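Open day at the rescue station in Bellen

19 Jun 2021

Yesterday evening I came home very tired but happy. The open day of our mountain rescue station is over, and I want to write a few lines before I forget the details.

We opened the doors at ten. Engelbert Pfister showed the children how to tie a knot with one hand, and Selina Hauser let them sit in the rescue car. The car is still the old one. We are collecting money for a new stretcher, and for this we sold cake, coffee and raffle tickets.
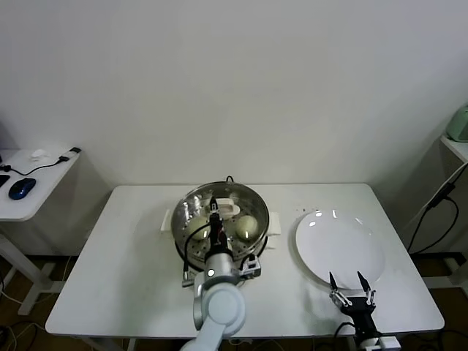
Two steamed buns in the pot.

We sold 236 tickets, which is 124 more than at the small fair in May. The first prize was a weekend in Tradton, and it went to Marlies Reisinger. She had bought only one ticket! The shop Ingvarsson gave us the second prize, a backpack.

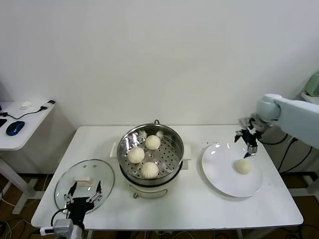 After lunch it rained for a short time, so the rope demonstration had to wait until three. Rahel Ammann used the pause to explain what to pack for a day walk. I have lived here for many years and I still learned something about whistles.

The stretcher is not paid yet. If you want to help, the box stands at the station door until the end of the month.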